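Skindcombe Block Tray Guide
Section 4: Marking the table and laying out the blocks

Read section 3 first if the table isn't up yet. You need the white table, the three grey back panels, a black marker (fine or medium, not the fat one), a ruler or any straight bit of card, and the box of coloured cubes. Allow 10 minutes. Less once you've done it before.

4.1 Before you start

1. Wipe the table. Dry cloth after. Marker won't take on a damp top and it beads up.
2. Push the table right up to the back panels. No gap. Cubes go down the gap and then you're on the floor with a torch.
3. Check the panels stand square to the table edge and the joins are closed. If one leans, see 3.6.
4. Tip the cubes out onto a tea towel, not the table. Pick out any with chipped corners and put them in the Bruver bag for sanding.

CAUTION: small cubes. Keep away from under threes. Rutthorpe room has toddlers in on some mornings so lids ON when you leave.

4.2 Drawing the box

1. Stand at the front of the table, facing the panels. All directions in this guide are from there. Left is your left.
2. Draw the left side first, from the panel straight down towards you.
3. Draw the right side the same way. Doesn't have to be dead true, a bit of a lean is fine.
4. Join the two across the bottom with one straight line.
5. Leave the back open. The panel is the fourth side. Don't draw along the foot of it, you'll mark the grey and it won't shift.
6. Let the ink dry. 80 seconds is plenty.

Note: wobbly lines are OK. What matters is that people can tell inside from outside without asking. Gone over a line twice and it's thick in places? Leave it.

Note: older copies of this guide had the box at the front of the table. Ignore. Sleeves kept dragging over the line and smudging it. A-yeong Yoo moved it to the back in September and it stays there.

4.3 The L pattern (pattern 2)

Starter pattern for new people. Three cubes, all flat on the table, no stacking.

1. Blue cube down first, inside the box, upper left part.
2. Orange cube directly in front of the blue, nearer to you.
3. Red cube to the right of the orange, sides touching.
4. Nothing behind the red. That corner stays open, it's what makes the L.
5. Leave the rest of the box clear. You'll want the room for pattern 3.
6. Spare cubes go outside the box, towards the middle of the table, where they can be reached.

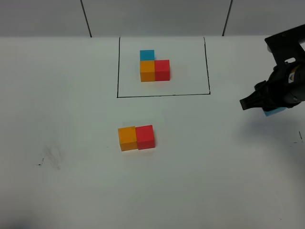 Fig. 4. Pattern 2 laid out in the box. Back of the box left open against the panels.

Common slips:

Blue on top of orange. From the front, sitting low, the pattern card can look like a little tower. Get up and look down on it. Blue is BEHIND.

Red on the left. Makes a backwards L. Counts as wrong on the Ogbonna score sheet, so swap it before you write anything down.

Gap between orange and red. Nudge with one finger from the right. Pushing from the front skews teh pair.

4.4 Handing over to the next person

1. Finish the pattern you're on or clear it. No half patterns left out.
2. Check the line hasn't rubbed away at the bottom corners. Touch up if it has.
3. Spares stay outside the box. If one has rolled in, take it out before they sit down or they'll think its part of the pattern.
4. Initial the sheet.

4.5 Clearing up

1. Cubes back in the box, matched against the list inside the lid.
2. Leave the drawn lines on unless Nkechi Akande has asked for a clean top.
3. To take the lines off: white spirit on a rag, small dab, window open. Wipe inwards from the line so you don't spread grey across the table. Then soapy water, then dry.

CAUTION: no scouring pads. The top is matt and they leave shiny patches.

Missing cubes, dried up markers: tell Gavin MacAulay. Pattern cards: Moushumi Saha has the spare set, section 5 tells you how to sort them.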